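The Quiet Season

The brochure said Brurnico was at its most authentic in May, a claim I have seen made of every resort that wanted its rooms filled before the summer. 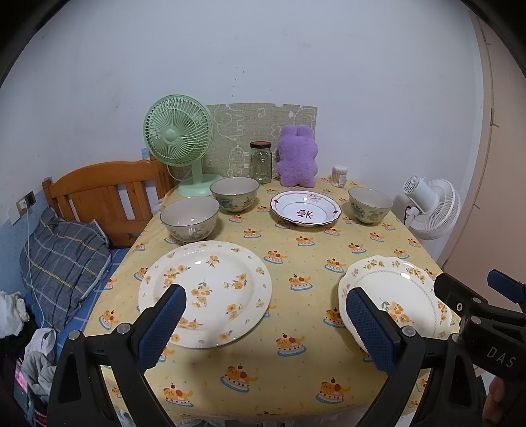 I booked five nights anyway. The ferry from Benovside took 72 minutes and carried eighteen passengers, most of them with guidebooks open at the same page.

"You'll have the place to yourselves," said the man who took our tickets. He said it to each of us in turn.

My room at the Ellus had a sea view if you leaned. The landlady told me the old town came alive in the evening, when the families walked down to the harbour as they had for centuries. I asked what time. She looked at a card behind the desk.

"Half past six," she said. "Until seven."

I went down at twenty past. The benches were bare and a boy was hosing the quay. At half past six a door opened beside the chandler's and the families came out, grandmothers first. They strolled to the lighthouse, greeted one another, and strolled back. A woman from the ferry had tears in her eyes.

Afterwards I followed one of the grandmothers up the steps, keeping well behind. She stopped under a street lamp, took off her shawl and folded it into a carrier bag.

"Where do you really live?" I asked.

"Ezeani," she said. "It's lovely there. Very quiet."

"Do people visit?"

She looked me over, shoes to hat.

"In the winter," she said, and gave me a leaflet.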